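The Last Things in the Bin
By Moushumi Debnath
7/25/21

When a bin is full, everybody wants to look inside. When it is nearly empty, people lose interest and walk away. I have spent one week at the returns hall in Varside, and I came to like the nearly empty bins best.

The hall takes small household goods that shops could not sell again. A box was opened, a part was missing, a customer changed his mind. Trucks from Skurudow arrive before breakfast, and the goods are poured into deep metal bins which stand one behind the other along the wall. From there each thing must find its group: toys, shoes, kitchen, garden, and a group which the workers call "later".

Hemi Ruddock has worked in the hall for 7 years. He told me that in the beginning he sorted by colour in his head, and that this was a mistake. "A red thing can be a toy or a funnel," he said. "Now I look for what the hand would do with it." He means that a handle, a hole or a strap says more than the paint.

The bins themselves have a long life. New ones come with a smooth surface, and after one winter they have the marks of everything that was thrown in. Evanthia Kourkoulas, who orders them, does not replace a bin for scratches. She replaces it for a bent rim, as a bent rim tears sleeves. She pays 70 euros for a repair and thinks it is too much.

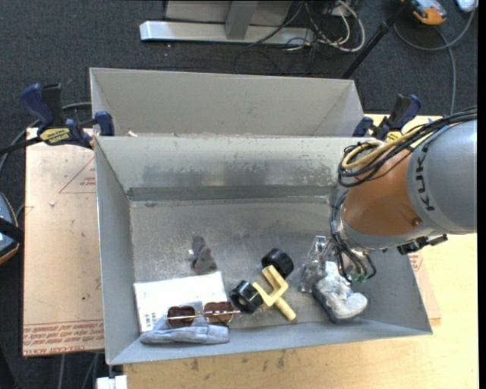
What happens with a single part that belongs to nothing? It goes on the "later" shelf for 3 weeks, and if no matching part comes in, it is sent to be recycled by its material.

Wheels are the most common orphans. They come away from toys and trolleys, and they roll into the corners, so they are often among the last to leave. Two black rings on a worn grey floor, with a pale yellow fork-shaped piece between them, can keep a sorter thinking for a good while. Do they belong together? The size of the hole can help, and also the ridges on the outer edge, but the final test is always to try.

Soft things are difficult in another way. A small shoe or slipper can lie so crumpled that one sees only a lump in white and grey. Yuto Yokoyama, who keeps the shoe shelf, asks that such things are never pressed flat. He puts paper inside and leaves them until the next morning, and many of them get back a decent shape.

The shelf has place for 4,000 pieces. In September it will move to a dry room behind the office, and Hemi is already writing new labels for it, in large letters, with a pencil.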